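Jan 18, 2021 – hand comparison, Tastmont bench

Gerkidel hands on both arms, controller on the Kun build. Same pour task as the November runs with the two-jaw grippers. Grip force limit 60 percent, wrist speed capped.

## Pour pose

Left hand parked open and upright, right hand on the bottle, neck down toward the cup. The thumb sits under the bottle in this pose and carries part of the load. The two-jaw gripper had no equivalent and needed a higher force setting to stop rotation.

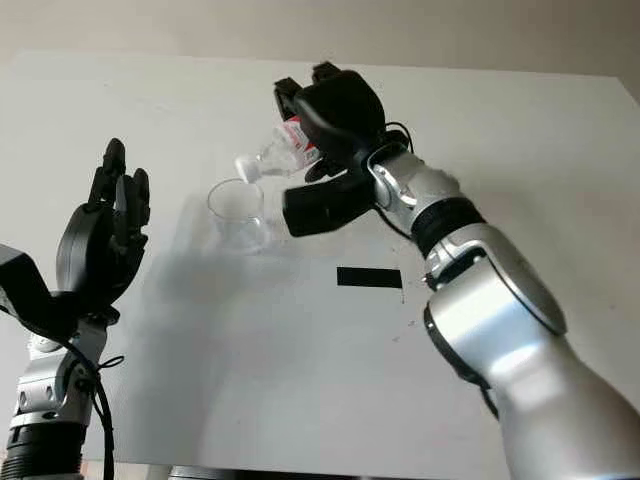 ## Upright hold

Wrap grasp around the label, thumb across the front. Cap on for this one. Logged joint current at 100 Hz for 3 minutes per hold. Drift at the index joint is small but always in the same direction – looks like an encoder offset, to be checked against the Tokdale calibration sheet.

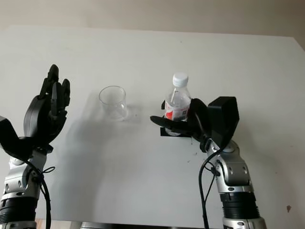
Jalen Kasprzak thinks the drift is tendon stretch and wants the test repeated on a hand with more than 3,000 cycles before anyone touches the offsets. Fair. Offsets left as they are.

To do:

- rerun holds at a lower force limit
- ask Dwayne Villanueva for the cycle log of the older hand
- export currents in the same format as the November set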